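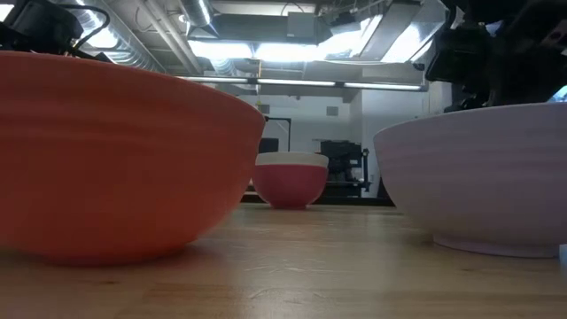 COUNTY POLITICS

Vanderleia Trindade · November · 7:40 a.m.

1/ Good morning from Burcombe, where the county board finally voted on the veterans' office last night, and I stayed to the very end so you could be in bed at a decent hour.

2/ The plan was to fold our office into the one in Stistdale. We turned in 3,259 signatures against it - my hand still aches - and the hearing room was full before the doors closed.

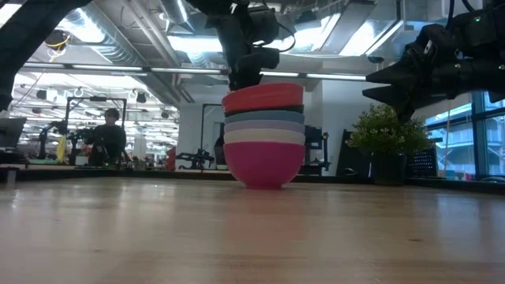
Six bowls, one stack.

3/ Ivone Figueiredo spoke first, bless her. She drives her brother Anderson to his benefits appointments, and Stistdale would add about 80 miles to the round trip.

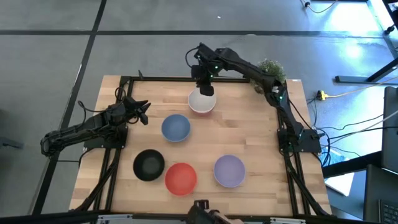
and she said all that without once looking down at her notes, which I could never do.

4/ Board member Damasceno moved to keep Burcombe open through next year. It passed by 3 votes. I hugged a total stranger, and if that was you, hello!

💬 80 comments · ↗ 200 shares 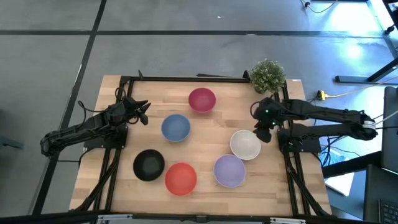

5/ WHAT COMES NEXT

The money still has to be found in the spring budget, so please keep writing to your board member, even just a line or two. Daiane Cordeiro has the addresses if you need one.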